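Speaker notes – Records Retention Briefing, Woden Office
Presenter: Darlene Poirier

Welcome attendees and confirm that everyone has the printed schedule. The revised policy takes effect in March and applies to all departments, including the Karnico accounts.

Slide 2. Last year the office stored 631 boxes of paper records. Of these, 410 were past their retention date. Pause for questions on storage fees.

Slide 3. Work surfaces should be cleared before sorting begins. 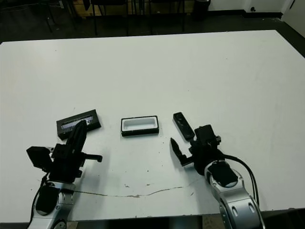
A white tabletop in each view.
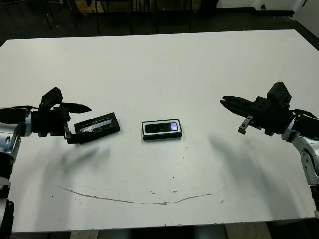 Slide 4. Contracts are kept for 8 years from the date of expiration – not the date of signing. Read the definition aloud. Personnel files follow a separate schedule, found on page 37 of the handbook.

Slide 5. Legal holds override every date on the schedule. Departments must obtain written release from Jérémie Huet before any file is destroyed.

Close by collecting the sign-in sheets. Questions on the Tsegaye files should be sent in writing.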